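Buscar en el sitio Buscar Escriba su búsqueda y pulse Intro

Buscamos voces para el archivo oral de las cocinas de mercado

En Destorano llevamos ya unos cuantos inviernos recogiendo historias de gente que ha trabajado, comido o crecido en las cocinas de los mercados municipales, y este año queremos abrir la puerta un poco más. Si alguna vez despachaste caldo a las cinco de la mañana, si tu abuela tenía un puesto de guisos o si fuiste de esos niños que hacían los deberes encima de un saco de garbanzos, nos encantaría escucharte. No hace falta hablar bonito ni tener buena memoria para las fechas (nosotros tampoco la tenemos).

El proyecto se llama Emow, un nombre que nos pusieron casi en broma y que se quedó, y reúne por ahora 2.039 grabaciones, algunas de apenas un minuto y otras que ocupan una tarde entera. Hay recetas, claro, pero también peleas por el precio del hielo, noviazgos entre la pescadería y la casquería, canciones a medias y una explicación larguísima sobre cómo se limpia un pulpo que a mí me sigue pareciendo una maravilla.

Para la nueva temporada buscamos 100 participantes. Pueden ser personas de cualquier edad, jubiladas o en activo, y tenemos especial interés en las familias que llegaron de otros países y montaron aquí su cocina – la casa de comidas Hà, por ejemplo, nos ha abierto ya sus cuadernos de cuentas y su despensa de recuerdos, y ojalá haya muchas más como ella.

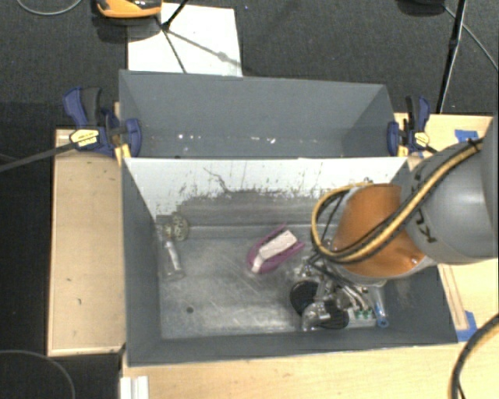 La participación consiste en una conversación grabada, solo en audio, que suele durar lo que dura un café largo. La hacemos en la sala pequeña de la biblioteca Plutow los miércoles por la tarde, a partir de las cuatro y media, y si no puedes desplazarte vamos nosotros a tu casa con mucho gusto. Puedes venir con alguien que te acompañe, y de hecho lo recomendamos, porque entre dos se acuerda una de cosas que a solas no salen.

Trae, si los conservas, objetos que te ayuden a contar: una libreta de fiados, un delantal, una balanza, una foto arrugada. No nos quedamos con nada. Después recibirás una copia de tu grabación, y antes de incorporarla al archivo podrás pedir que quitemos lo que no quieras que se oiga. Los menores de edad necesitan la autorización firmada de su madre, padre o tutor.

Como agradecimiento ofrecemos un vale para comer en cualquiera de los 7 puestos colaboradores y una invitación a la merienda de mayo, donde escuchamos juntos algunos fragmentos y siempre acaba alguien corrigiendo la receta de otro.

Para apuntarte, escríbenos por el formulario de contacto o deja tu nombre y un teléfono en el mostrador de la biblioteca. Cuéntanos en un par de líneas qué relación tienes con los mercados y en qué idioma prefieres hablar. Contestamos a todo el mundo, aunque a veces con algo de retraso.

Comentarios

Mariposa_del_puerto: Mi madre vendió callos media vida y tiene cuerda para rato. ¿Puede ir aunque oiga regular?

Emow: ¡Por supuesto! Hablamos despacio y en una sala tranquila. Dale un abrazo de nuestra parte.

tomillo58: Yo solo fui repartidor dos veranos, no sé si cuenta.

Emow: Cuenta, y mucho. Casi no tenemos repartidores. Anímate y escríbenos.

Contacto | © Destorano. Todos los derechos reservados | Volver arriba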